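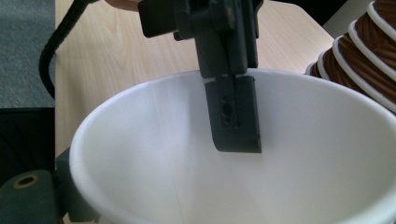 4.2 What people told us about the cups

Figure 3. A white paper cup seen from above, with the seam faintly visible down the inside wall.

We had gone into the Gralstead interviews expecting to talk mostly about bins. The survey had pointed us that way, and our interview guide gave bins a whole page to themselves. What people wanted to talk about was the cup itself, and where it fitted into their morning, and we were glad in the end to put the guide down and listen.

Of the 230 people who filled in the survey at the two ferry terminals, 200 said they had bought at least one hot drink in a paper cup during the previous week. That is a high share, though it will come as no great surprise to anyone who has stood on the Oteck wharf in February, when the wind comes straight up the harbour and the waiting room is full by seven in the morning. A good many of our respondents told us they bought the drink as much for their hands as for their thirst, and one regular on the early boat said she sometimes didn't finish it at all.

The seam (Figure 3) came up more often than we would have guessed. Several commuters believed that a cup was most likely to leak where the lid met the seam, and they had worked out small habits around this, such as turning the lid so the drinking hole sat on the opposite side. We did not test the belief and have no view on whether it is right. It matters for our purposes because it shows how closely people look at an object that the earlier literature tends to describe as hardly noticed by its users.

Reusable cups were spoken of kindly, even fondly, by nearly everyone, including those who had stopped carrying one. The reasons for stopping were very ordinary. The cup was left on the draining board, or it smelled of last week's coffee, or it took up the one pocket of the bag that would hold an umbrella. Commuters on the Ondon line, who change boats and have a longer walk at the far end, mentioned weight more than the others did. The Frota kiosk had offered a small discount for bringing your own, and people remembered it warmly, but few could tell us how much it was worth.

There was also a fair bit of muddle over disposal. Some respondents rinsed their paper cups and put them in with the cardboard at work, others had been told firmly by a colleague never to do so, and both groups felt they were following the council's advice. We come back to the wording of that advice in Section 5, where we compare the signs at the two terminals and the leaflet posted to households in the same year.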